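Notebook, October 16, 2026
Cetport / grasp timing and the segmenter

Picking up where the last entry stopped, which was me being grumpy about the close detector. Slept on it, had coffee, less grumpy now. The plan for today was to stop tuning thresholds by feel and look at what the segmenter is doing when a demo goes from "reaching" to "holding."

Quick recap for anybody reading over my shoulder. We cut every hand-held demo into phases before it goes into Clitance for training. The cut between reach and hold comes from the finger width signal: width drops, width goes flat, call it a hold. Works great on boxes. Falls over on anything round and smooth, because the width settles early and then creeps a little while the fingers find their seat, and the segmenter reads the creep as a second close. So one grasp turns into two, and the policy learns to dither right at contact. I've watched it dither. It's painful!

What I tried this morning

First, a plain low-pass on width with a longer window. It killed the double closes and also smeared the real close so badly that the label landed late on the quick grabs. Threw it out.

Second, hysteresis. Separate thresholds for entering and leaving the hold phase, plus a minimum dwell of 9 ticks before we're allowed to change our mind. Much better. The creep stays inside the band and the label stays put. I should have done this in the first place instead of fussing with the window (there's a comment in the old code saying "add hysteresis??" and I'm pretty sure I wrote it).

Third, I let the image side have a vote. We already run the Arruda mask model on every gripper view for the object crops, so it costs nothing to ask whether the object mask touches both finger masks. If it touches both and the width is flat, that's a hold. If the width is flat and the mask only touches one finger, keep waiting.

Where the image vote gets weird

Clear and half-clear stuff. The mask likes a label and doesn't love see-through plastic, so on bottles it tends to grab the printed wrap and drop the shoulder. For the contact check that's mostly fine as long as the fingers are down near the wrap. For pose it's bad news, since the mask centroid slides down and the height estimate goes with it. I'm using the tea bottle view as my reference for this: red and gold wrap around the lower half, clear shoulder with the tea showing through, white cap on top. Three different surfaces on one object, and I want one mask.

The other thing is white on white. White fingers, white cap, white wall behind. When I crank the mask threshold down to pick up the cap, bits of the wall come along for the ride. The magenta palm pad is a gift here, by the way. It's so far from everything else in color that I can pull it out with a dumb hue check and use it as an anchor for the finger masks - no model needed.
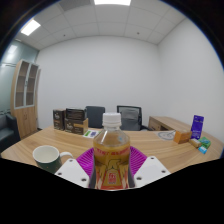 Things to change before the next training run

1. Move the hysteresis values out of the script and into the Cetport config. Right now they're hard-coded in two places and they don't match, which cost me 30 minutes of staring at a plot before lunch.

2. Write the vote result into the demo file next to the width label, so we can see when the two disagree. I don't want the merged answer only. If they fight, I want to know which one won.

3. Static mask for the black area at the bottom of the view. The crop code is still treating it as real pixels and the normalization gets dragged darker than it should.

4. Distractor check. The mug sits close to the left finger in that view and it's got a white rim, so it's a good test of whether the contact check can tell "near the finger" from "touching the finger." Same goes for the boxes farther back, though I expect depth to sort those out.

5. Ask Anstead if their viewer can overlay two label tracks. If it can't, I'll hack something up with our plotting script, but I'd rather not own another viewer.

Loose ends

The planner replay still assumes one grasp per demo and throws an assert on anything with a regrasp. That assert has been hiding the double close bug from us, sort of - we were dropping those demos and calling them bad recordings. Need to go back through the rejects with the new segmenter and see what comes back. Not today.

Branch is pushed, tests pass except the regrasp one, which I've marked as a known failure until November. Config change first thing next session, then rerun the rejects.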